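El taller de todos y el robot que cose

Anisa Sembiring
1 de mayo de 2021

Llevo desde abril oyendo en el taller compartido que la sutura automática está a la vuelta de la esquina, y que la vamos a construir nosotros, entre la cortadora láser y el torno que pierde aceite. El proyecto se llama Clirau. Tiene un repositorio, un canal de mensajes con demasiado movimiento y una hoja de cálculo de gastos que en su última versión va por 1427 euros, sin contar los instrumentos, que ya estaban. Pago mi cuota como los demás y he dedicado bastantes tardes a pelearme con el código de control, así que me permito decir que no me lo creo. O que no me creo la mitad.

La mitad que sí me creo es la mecánica. Un par de pinzas robóticas pequeñas puede sujetar un hilo y tirar de él con una delicadeza que mis manos no tienen después del segundo café. Eso ya era cierto antes de que llegáramos nosotros. Lo que hemos hecho es escribir programas que mueven esas pinzas, y a partir de ahí alguien empezó a usar la palabra «autónomo» en las reuniones. Pregunté qué significaba exactamente. Me contestaron que dependía.
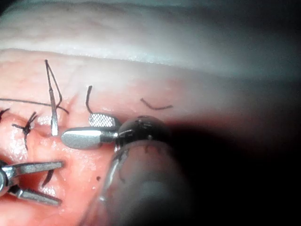
Depende, en efecto. Si yo marco el punto de entrada, elijo el ángulo, miro la pantalla y tengo el dedo encima del botón de parada, el robot ejecuta un trozo de movimiento que yo he decidido. Me parece útil. Llamarlo autonomía me parece una manera de pedir dinero. Un lavavajillas tiene más iniciativa.

Luego está el hilo. Quien no haya intentado programar algo que toque un hilo no sabe lo que es sufrir. Una pieza rígida se queda donde la dejas y, si se mueve, se mueve entera. El hilo se enrosca, se cruza consigo mismo, se pega a una superficie brillante y desaparece detrás de la herramienta justo cuando hace falta verlo. Nuestro simulador (lo bautizaron Tratach, no pregunten) trata el hilo como una cadena de segmentos, y dentro de Tratach todo sale precioso. En el registro de pruebas simuladas hay 344 nudos dados por buenos. Me gustaría ver con el mismo entusiasmo el registro de las veces que una persona tomó el mando en la mesa de verdad, pero ese registro no existe, y cuando propuse llevarlo se habló enseguida de otra cosa.

Tampoco ayuda el tejido. Cede, brilla, se arruga donde no toca y le devuelve a la cámara unos reflejos que el programa confunde alegremente con metal. La respuesta habitual en el grupo es que harán falta más datos. Puede ser. También puede ser que «más datos» sea lo que decimos cuando no tenemos ganas de sentarnos a entender por qué la pinza ha cerrado donde no debía.
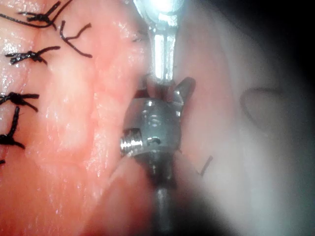

Me dirán que exagero y que para eso está un taller compartido, para probar cosas que todavía no funcionan. De acuerdo. Soy la primera en defender que la gente monte en su garaje lo que le dé la gana. He visto salir de estas mesas un telar controlado por ordenador y una incubadora de pollos que llegó a mandar hasta 200 avisos en una noche, y de las dos cosas aprendí. Mi queja es con la prisa por contar el final. En Kos, el boletín del barrio, salimos ya como «los vecinos que enseñan a operar a un robot». Nosotros no enseñamos a operar a nadie. Operar es saber dónde no hay que coser, qué hacer si algo sangra, cuándo parar y explicárselo después a una familia. Nosotros, en un buen día, hacemos nudos.

Y los nudos tienen mérito, ojo. La primera tarde que vi una fila de puntos cerrada me quedé un buen rato mirándola, con toda mi mala leche en suspenso.
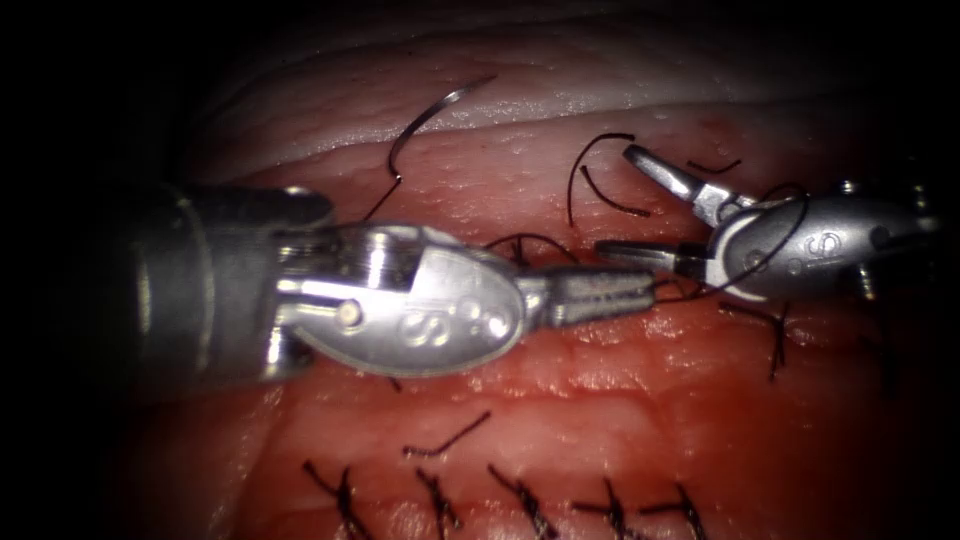 Dos pinzas frente a frente y, abajo, una fila de cinco nudos.

Pero una fila de nudos no dice quién la hizo ni cuánto tardó. Puede haberla cosido un programa, una persona con mandos o una mezcla de los dos, y a la vista queda igual. Por eso desconfío tanto de las demostraciones, incluidas las nuestras. En Skolarport, el encuentro de talleres al que quieren presentarnos, dan cinco minutos por equipo. Cinco minutos es el tiempo perfecto para enseñar el único punto que salió bien.

He propuesto tres cosas para antes de ir. Que apuntemos cada intervención humana, por tonta que sea, aunque solo consista en apartar un hilo. Que el punto de entrada lo elija alguien ajeno al grupo. Y que quitemos «autónomo» del cartel hasta que sepamos definirlo sin reírnos. La primera se ha aceptado a regañadientes, la segunda se discutirá y la tercera ha provocado una conversación larguísima sobre tipografías.

Yo seguiré yendo por las tardes. Tengo pendiente un fallo en la apertura de una de las pinzas que me trae de cabeza, y eso, al menos, se puede medir.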